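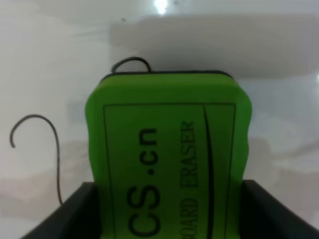

Mireille Aoun asked in the written comments whether a meeting needs minutes at all when every decision ends up on the whiteboard anyway. The question is a fair one, and this talk takes it as a starting point.

Slide 1. Opening
Thank the Sullow office for hosting. Remind attendees that questions are taken at the end and that the handout is by the door.

Slide 2. What the review covered
The Skirnau records office reviewed 357 sets of meeting notes between January and March. They came from 3 departments. Of these, 66 had no record of who was to carry out the actions agreed. Pause here. Let the second number stand for a moment before moving on.

Slide 3. The board as working space
A whiteboard serves the people in the room. It allows a group to sort ideas, change its mind and start over. It does not serve a colleague who was absent, or an auditor who asks in two years why a supplier was dropped. Staff should treat anything on the board as a draft until it has been copied into the minutes.

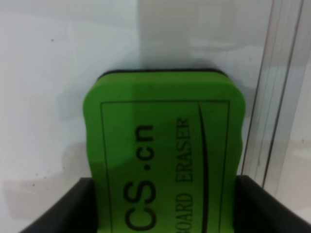
Slide 3: Green whiteboard eraser with black print on the front.

Slide 4. What belongs in the minutes
Decisions, in full sentences. The name of the person responsible for each action. The date by which the action is due. Discussion may be kept to a line or two — the reader wants the outcome and the main reason for it. Personal remarks are left out.
(If time is short, skip the sample page and refer to the handout.)

Slide 5. The Haddad case
Omar Bitar has agreed to the use of this case. A lease renewal was discussed at two meetings and settled at the second. The minutes read "lease agreed." The rent, the term and the break clause were missing, and the legal team had to contact everyone who attended. Ask the audience what one added sentence would have fixed this. Take two answers at most.

Slide 6. Who writes, who checks
The chair names a minute taker before the first item. Draft minutes go to the chair by noon on the next working day. Corrections are made in the draft and approved at the following meeting. Rania Karaki will explain how approved minutes are filed in Drostura; hand over the microphone for this part.

Slide 7. Questions
Expect a question on recordings. The current policy is that a recording may help the minute taker but does not replace the minutes. Questions on retention periods go to Rosimeire Prado, extension 2208.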